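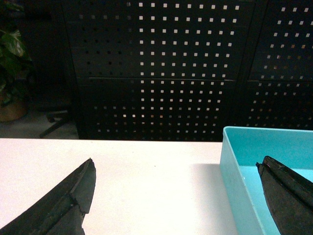

Section 4. Showing the arms a task by hand

Read section 3 first if the arms haven't been homed today. Everything below assumes both arms powered, follow mode OFF, stop button within reach of your left hand.

Caution: never put your head over the table while follow mode is on. Hands only, and only when the step says so.

4.1 Before you record

1. Put the bin on the table, long side to the perforated panels. Push it until it sits square.
2. Empty it. Check the floor of the bin for bits of tape, screws, whatever. The system learns those too.
3. Open both grippers fully from the handles. Squeeze, release, squeeze, release. If one lags, stop and do 3.6 again.
4. Bring the left finger over the left rim of the bin and hold it there. Green light on the gripper should be on. No light = no link, go back to 3.2.

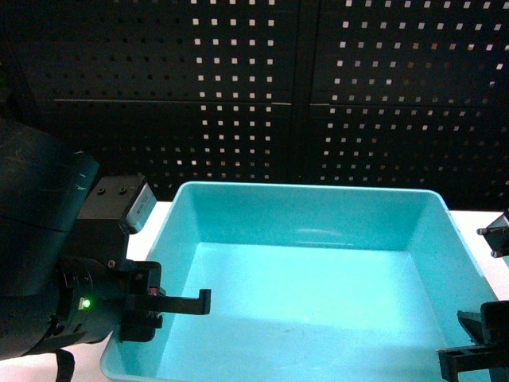
5. Start a new session in Rultisura. Name it with your initials and the task, no spaces. Spaces break the export, still not fixed.
6. Press Follow. Wait for the tone. Then move, not before.

Note: the arms copy your speed as well as your path. If you're rushing they rush.

4.2 Recording a pass

1. Start from the same pose every time. Both grippers open, left one by the left rim, right one by the right front corner.
2. Press the pedal once. Recording starts straight away, there is no countdown.
3. Do the task in one go. Don't stop to think halfway. If you fumble, carry on and recover, a recovery is useful. If you drop something off the table, bin the pass.
4. Go back to the start pose. Open both grippers.
5. Press pedal again to stop. Press twice to throw the pass away.
6. Reset the bin and repeat. Target is 200 good passes per task. Take a break after every seven, your wrists will want it.

Caution: keep the fingers clear of the bin rim on the way down. Pressing on the rim trips the force limit and you loose the whole pass.

Caution: watch the cable under the left wrist when you turn it. If it goes tight, turn back the way you came.
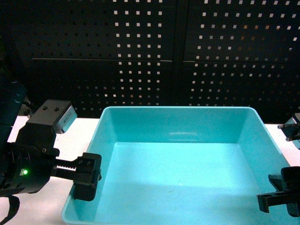
Vedier Handling Ltd / Remote Teaching Team / Setup guide, issue of 28 Apr 2023

4.3 Checking what you recorded

1. Open the session and play back one pass in ten at double speed. All camera views.
2. Look for: jumps in the wrist view, a frozen view, a gripper that closes late. Mark any of these as Bad.
3. Don't delete Bad passes yourself. Réka Fülöp clears them once a week.
4. Upload. A full session takes about 1145 seconds on the wired link, far longer on wifi so please don't.

Note: if the playback looks mirrored, the handles were swapped at login. Tell Tamás Nyitrai, he can flip it, no need to record again.

4.4 Moving to the stacking crates

Only once the table task is signed off. Same handles, same pedal, new start pose (see the card on the trolley).

1. Set the turquoise tray inside the big blue crate, toward the right.
2. Tray empty, crate empty.
3. Follow mode at half speed for the first few passes. The crate walls are high and you will misjudge the depth.

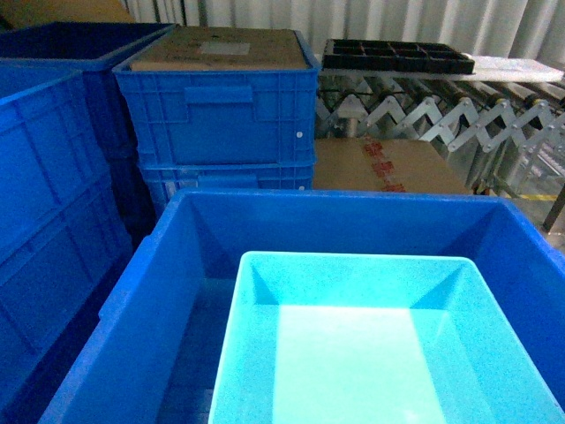 Can two people share one session?

Best not to. Everyone moves a bit differently, and a session is easier to check when it has one pair of hands in it. Save yours, log out, let the next person start a new one under their own initials.

4.5 Finishing up

1. Follow mode OFF. Wait for the low tone.
2. Park both arms from the menu, don't push them by hand.
3. Handles back on their hooks, pedal off the floor.
4. Write the number of good passes in the log. Problems go to Béla Kozma, same shift if possible.

Next: section 5, Running a taught task without the handles.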